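**Lostholm Children's Table — long version, white top**

If you have ever tried to run a play kitchen on a coffee table, you already know why we love this one so much. The Lostholm is a low, long, wipe-clean table made for rooms where several children want to cook at once, and it's the piece our own shop kids (there are a lot of them, at this point) go to first when they come in.

We started stocking it in April, after Rasa Lapiņa brought the first one over from the workshop in Otdale in the back of her van and put it down next to the till. It never went back in the van! We have since sold the floor model twice and had to ask for another.

## The top

The top is white, matte and completely plain. No printed roads, no painted stove burners, no alphabet around the rim. We get asked for the printed kind fairly often, and we do carry one or two, but a plain top gets used for so much longer. It's a bakery one morning and a vet's office by lunch. Colors show up beautifully on it too, so a child looking for the one small plate they want can spot it.

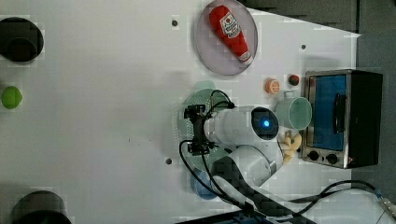
*White top with play plates in mint green, pale blue and lavender. Tableware not included.*

The surface is a hard sealed finish. Washable marker comes off with a damp cloth. Crayon takes a little dish soap and some elbow. Permanent marker will leave a ghost, and we would rather tell you that now. Ursina Grabner, who runs a home daycare and bought two, swears by a paste of baking soda and water for berry stains, left on for 20 minutes and wiped off gently. We tried it on the shop table with blackberry jam and she's right.

Please don't use scouring pads. They dull the finish in patches and you can't bring it back.

## Sizes and heights

The long version seats six small children comfortably, three to a side, or four bigger ones who like to spread out. There are two leg sets:

| Leg set | Table height | Good for |
|---|---|---|
| Low | 18 inches | Toddlers and preschoolers, standing or on small stools |
| Tall | 20 inches | Kindergarten and early grades, seated |

Two inches doesn't sound like much, but it makes a real difference to a three-year-old's elbows. If you're between the two, go low. Children will happily kneel at a table that's a bit short for them, and a table that's too tall just gets climbed.

You can buy the second leg set later and swap it yourself. Each leg comes off with one bolt, and the wrench is clipped to the underside of the top so it can't wander into a kitchen drawer and disappear (the best idea on the whole table, in our opinion).

## How much it holds

The maker rates it to 300 pounds, spread evenly. That covers every ordinary use plus the ones you haven't planned for, like two kids sitting on the end of it with a bowl of pretzels. It isn't a stage, though, and it isn't a step stool.

The long version weighs 87 pounds with the low legs on. It's heavier than people expect! The weight is why it doesn't skate across the room when somebody leans on it to reach the teapot, but do have a second adult ready on delivery day, and take the legs off if you have stairs.

## Floors

Every leg ends in a screw-in foot that adjusts for uneven floors. The standard foot is a wide rubber disc, good for wood, tile and vinyl. On low-pile carpet it sits well and hardly marks. On thick carpet we'd suggest the broad glide feet, which we keep behind the counter and will swap for free if you ask when you order.

Faraji Muli set his up in a playroom with a floor that slopes toward the window, and he got it level with the feet alone — no folded cardboard, which he says is a first for that room.

## What to put on it

This is the fun part. A play kitchen doesn't need to be a big wooden unit with doors and a pretend oven. Plenty of kids would rather have the table and a good pile of things to cook with, and it leaves more of the floor free.

Our starter pile would be:

- plates in a few different colors, so there's sorting and matching without anybody calling it that
- a couple of bowls, at least one of them big enough to stir properly
- a spatula, a ladle and tongs, in a size that fits a small fist
- something loose to serve: felt circles, big wooden beads, dried pasta for the older ones
- a dish towel, a real one

We like the Jalura bowls, which stack flat and survive the dishwasher. The Herrero utensil set is pricier, but the handles are short and thick and very easy to grip. For children under three, leave out the beads and pasta.
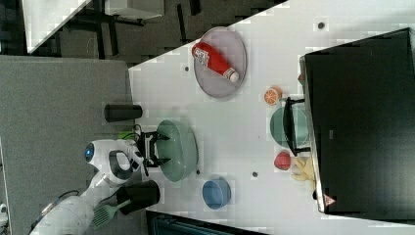

*Table set out for kitchen play, with an oval bowl in pale sage green and a slotted green spatula.*

Amparo Cifuentes teaches a mixed-age class and she puts out fewer things than you'd think, then changes half of them every couple of weeks. The same children who had stopped noticing the play food will fight (politely, mostly) over a whisk they haven't seen for a while. We have copied her at the shop and it works on our lot too.

## Putting it together

It arrives in two boxes, top and legs. Lay the top face down on a blanket, bolt on the legs, screw in the feet, and turn it over with a helper. Thanasis Spanos does our local deliveries and will assemble it for you if you tick the box at checkout. He'll take the cardboard away too, unless there's a child standing there who obviously wants it.

Check the bolts again after the first week or two of use, then whenever you think of it.

## Ordering

The long version with low legs is in stock. Tall legs are made in small batches and the next batch is due soon, so add your name to the list on the order form and we'll write to you when they land. Replacement feet, bolts and the little clip-on wrench can all be bought separately.

If you're nearby, come and try the one on the shop floor. Bring the kids, and plan to stay a while.

*Page last updated October 11, 2025*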